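Hastosance Community Help > Home and Garden > Decorating

How long should I leave new plaster before painting?

Posted by Grinditz on September 17, 2019

Hello all, I hope somebody kind can put my mind at rest. We moved to Burkberg in June and the back bedroom needed doing from scratch – the old plaster came away in great sheets when we took the wallpaper down, so we had the whole room skimmed. The plasterer was a lovely man but not a talker, and when I asked him how long to wait he said "till it's gone pink" and drove off.

Well, most of it has gone pink. There are still darker patches low down by the skirting and one behind where the radiator goes. My mother-in-law is coming to stay and I would dearly love to have the room finished for her. I've already bought the paint (a soft green, we did the landing in something very like it and I never tire of it). Can I start on the pink bits and come back to the rest? And do I really need to water the first coat down? The tin says nothing about it. Thank you in advance, and sorry for going on.

4 replies

Chamoun

Welcome to Burkberg! I'd hold off, I'm afraid. The dark patches mean there is still water in the plaster, and if you paint round them you will see the join for ever more, particularly with a green. Ours took the best part of three weeks and that was with the windows open every day. Don't be tempted to put the heating on full, it dries the surface too quickly and you can get cracks.

As for watering down, please do. It's called a mist coat, and the idea is that thin paint soaks into the plaster and gives the proper coats something to hold on to. I skipped it in our first house and the paint peeled off the chimney breast in strips as long as my arm. I could have wept. Use a cheap plain matt emulsion for it, nothing with vinyl in, and save your nice green for the top.

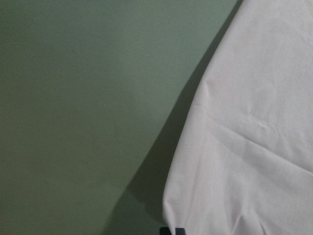

How many coats of green will I want over the mist coat?

Two is usually enough, with a good few hours between them. Go by what the tin says for drying, and look at the wall in daylight before you decide it needs another, as green can look terribly patchy when it's half dry and then settle down beautifully overnight.

One more thing while I think of it – put old sheets down, and more than you think you need. A mist coat is as thin as milk and it flies off the roller in all directions. I wear a shower cap, and I don't care who sees me.

pastingtable

just paint it. did mine after 4 days was fine

Hastosance Helper

I'd go along with Chamoun. For the mix, I use 3 parts emulsion to 1 of water and stir it very well, though some people like it thinner, so try a bit behind the door first. Fill any little dents after the mist coat, when they show up better, and dab some more of the thinned paint over the filler once it's dry.

Grinditz

Thank you both so much (and thank you too, pastingtable, you tempted me for a whole afternoon). I shall be patient. She can have our room and we'll manage on the sofa bed.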